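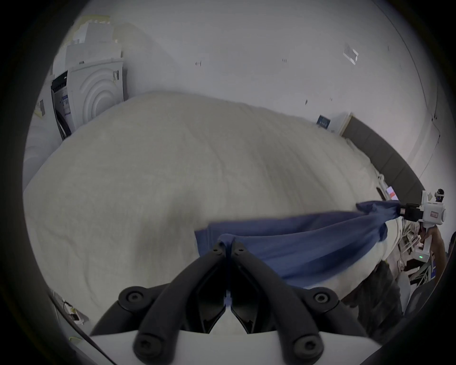
The Jammont Lake Resort offered us two free nights if we would sit through a talk on the second morning. My wife thought this was generous. I thought it was a fishhook with a balcony. We argued about it for most of January, each of us pulling from our own end, and by the time we packed the car the whole subject was like a navy-blue cloth stretched between two grips, wound as tight as rope on one side and flopping loose on the other. I was the tight side. She had already bought sunscreen.

The room was fine. I looked for what was wrong with it and found a drawer that wouldn't close. The brochure had promised a lake view, and there was a lake, if you stood by the ice machine at the end of the hall. My wife said it was a nice walk to the ice machine.

"They'll say the price is only good today," I told her at dinner.

"Then we'll say no today."

"They'll bring in a manager."

"You can say no to him too. You'll enjoy it."

The talk was held in the Mendes Room, which had a carpet with seashells on it, though the ocean was a five-hour drive. There were 12 couples. A company called Vultex owned the resort, or managed it, or held the points that let you stay in it. I asked which, and the young woman at our table said that was a great question and wrote something on her pad. I read it upside down. It said "coffee."

She had a map with dots on it. Each dot was a place we could go for the rest of our lives, and our children after us. We don't have children. She said nieces were fine too.

"What's this one?" my wife asked. She had her finger on a dot by itself, up near the top, a long way from the others.

"That's Jerkau," the young woman said. "It's small. People don't usually pick that one."

"What's there?"

I waited for the spa and the heated pool. The young woman looked at the dot.

"I went once," she said. "For training. It rained the entire time. There's a dining room with a stove in it, and a man who plays the accordion badly. You can hear the river from the beds." She seemed to remember where she was. "And there's a gift shop."

I have bought used cars from men who cried. I know what a pause is worth, and I sat there and looked hard at that one. I thought it might be in the script, right after the map. At the next table a man in a golf shirt was hearing all about tax advantages, and no one over there was listening to a river.

The manager came, as I had said he would. He wrote a number on a sheet of paper, crossed it out, and wrote a number that was 40 percent less. It was only good today. I said no, and my wife said no. He shook our hands and took the sheet with him, and he left the map on the table.

The young woman gave us our voucher for the parking. She walked us as far as the door, where there was a plate of cookies for the couples going in next.

"Could you just stay there?" my wife asked her. "At Jerkau. Without the points. Just pay for a room like a person."

The young woman glanced back at the seashell carpet. "They have a phone," she said. "They don't always pick up."

We drove home on the back road. I explained that it was probably the second layer of the sale, the quiet one, for people who think they're too smart for the first. Vultex would get the money either way. I said a river is a pretty easy thing to promise, and that I would want to know how badly the man played.

My wife had the map open on her knees — she had taken it off the table, and I hadn't seen her do it. She let me go on until we reached the highway. Then she got out her phone and dialed, and I turned the radio down so she could hear it ring.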